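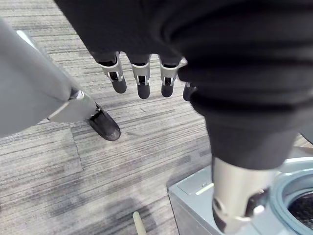

Ellham Household Forum > Laundry > Folding, Storage and Airing

Search this board Enter keywords Titles only Go

Print this thread | E-mail this thread

Folding knits straight from the basket: hem first or shoulders first?

**hemline_north**
20 April 2026

I would like opinions on the order of operations for soft knits, meaning sweatshirts, brushed jersey and heavier T-shirts. Woven shirts go on hangers and are not part of this.

Current method. The basket goes on the floor, garments are taken out one at a time, and each is laid front down with the neck away from me. Sleeves are folded in, sides are folded in to a width of 23 cm, then the body is folded up from the hem in two moves. The shelf is a Stiltier, 39 cm deep, so a folded item has to come out shorter than that with a little room for a hand.

The trouble is at the hem. If I find the shoulders first, the hem is usually still rolled under when the garment goes down, and I have to go round and turn it out. If I find the hem first, the body lies flat but one sleeve tends to stay pushed up inside itself. Both cost time. Which do you correct for?

**saltmarsh**

Hem first. A doubled hem is the stiffest line on a knit apart from the neckband, so it is the easiest edge to find by touch in a heap. Take it near one side seam, lift until the rest drops clear, then run the other hand along to the opposite side seam. You then have the full width of the garment under control before it touches the floor.

A sleeve pushed up inside itself is a separate fault. It happened when the garment was taken off, and it should be put right before washing. Folding is the wrong stage for it.

**two_ply**

I disagree with the above. Lifting a knit by the hem hangs the whole weight of the garment from a seam that is meant to stretch across its width. Do it every week and the hem starts to flute. Shoulders are built to carry the weight. Several have tape sewn in for that purpose.

I lift by both shoulder seams, give one shake, and the hem drops out flat in most cases.

**saltmarsh**

One lift of a few seconds does not flute a hem. Fluting comes from the fabric being stretched under the needle, or from pegging the same garment at the same two points on an outdoor line. I have Duangkaew sweatshirts that have been lifted by the hem since they were new and the edge is straight.

**two_ply**

Lifted damp or lifted dry? Wet cotton fleece is a good deal heavier.

**saltmarsh**

Dry. They come off the airer before they go in the basket. I would not lift a wet one by anything. It gets carried.

**hemline_north**

Mine are dry as well at this stage. For reference, the type of hem I am asking about is the usual one on a sweatshirt body: folded edge, two parallel rows of stitching.
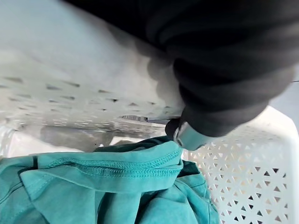

Does a hem with two rows of stitching need to be pressed before folding?

It can be folded without pressing. Smooth it along the stitching with the flat of the hand while the garment is lying down, and keep the iron for hems that have curled so far that they will not stay turned out.

Everything else I have read on the subject concerns shirts and collars, which does not help.

**bobbin_case**

Look at the inside of the garment too. On a lot of brushed knits the inner face grips itself. If the hem has rolled under, the brushed side is touching the brushed side and the roll holds. Smooth jersey slides and opens up by itself. That explains why two_ply gets a flat hem from one shake and you do not. You may be comparing different cloth.

**two_ply**

Possible. Most of ours is smooth jersey. I have a couple of fleece-backed items and I admit they are slower.

**greyscale**

The order of folding matters less than the order of taking out. I sort by colour on the floor before folding anything, with darks in one heap and the rest in another. Black garments are the awkward ones. Seams on black cloth do not show unless the light is from the side, so inside out and right side out look alike in a heap. I do the blacks first by the window and leave the teals, greens and greys for the evening, when the light is worse.

**saltmarsh**

That is two handlings for each garment. Take it out, put it down, pick it up again, fold it. If the light is the problem, move the basket.

**greyscale**

It is two handlings and it is still quicker for me. I stop looking for seams I cannot see. The neck label can be found by touch, but only if there is one, and most of ours are printed.

**airer_top_rail**

On the question of where to do it: a table at hip height is better than the floor for anything over a small load. I worked on the floor for years and my knees objected. The table also gives a hard edge. You can hang the sleeves over it and fold the body square to it.

**hemline_north**

Table not available. It is the floor or the bed, and the bed is too soft to smooth anything on. I have carpet, fairly short pile, and I would be interested to know whether anyone finds that it drags.

**bobbin_case**

Carpet drags brushed cloth and hardly affects smooth cloth. The drag is useful up to a point. When you fold the side in, the layer underneath stays put, whereas on a laminate floor the whole garment shifts towards you. Against that, you pick up fluff on dark items. I use an old cotton sheet over the carpet, folded double, and it lives under the basket between washes.

If your carpet has a stripe, use it. I lay the side seam parallel to the stripe and have not measured a fold since. Mine is a Takum remnant in grey with a narrow line in it, bought for the spare room, and it gives
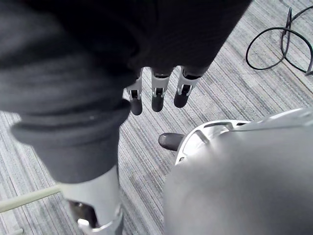 a straight reference for the whole length of the body, so the second side fold comes out the same width as the first. With a plain carpet you would want a strip of masking tape or the edge of the sheet. The cuffs are the other thing to attend to. Turn them down fully before the sleeve goes across. A cuff left rolled makes a lump in the stack, and the pile leans after four or five garments.

**two_ply**

Agree on cuffs. I would add that ribbed cuffs should be folded across the rib once only. Twice and they spring open.

**airer_top_rail**

Stripes are fine if they run the right way for the room. Mine run towards the radiator, so I would be folding sideways with my back to the door. I will stay with the table.

**hemline_north**

Thank you. I tried the following on Sunday's load, all of it dry.

Hem first, held near the side seam, on all fleece-backed items. Shoulders first on smooth jersey. Blacks taken out in daylight, though without a separate heap. Cotton sheet under everything.

The fleece went better. The hem was already turned out when the garment reached the floor and I only had to go back to one of them. The jersey I could not separate by method; it took the same time either way. The sheet moved about on the carpet and needs weighting at the corners.

Finished size is within the shelf depth. I have not resolved the sleeves.

**saltmarsh**

Sleeves: put your arm down them when they come off the airer. Ten seconds each at most. Then the basket only ever contains garments that are the right way out, and the order you find the edges in stops mattering much.

**two_ply**

It will still matter for the hem. I maintain shoulders for anything you want to keep for a decade, but I accept the point about brushed cloth.

**greyscale**

Weight the sheet with the basket at one end and your knees at the other.

Reader comments

**pegbag** A white plastic basket with a cut-out handle will snag a fine knit if the moulding has not been trimmed properly. Run a finger round the inside edge and take any burr off with fine wet-and-dry paper, 2,000 grit if you have it. Coarser paper leaves a surface that is as bad as the burr.

**lower_shelf** Does anyone roll instead of folding? I have rolled sweatshirts since February and they take up less width, but they come out with a crease across the chest.

**bobbin_case** Reply to lower_shelf: the crease comes from folding the body in half before rolling. Fold it in thirds lengthways and roll from the neck.

**pegbag** From the hem, surely. The neckband is the bulkiest part and makes a poor outer end, but it makes a worse core.

**bobbin_case** I find the opposite. It gives the roll something firm to start on.

**lower_shelf** Will try both and report back.

Print this thread | E-mail this thread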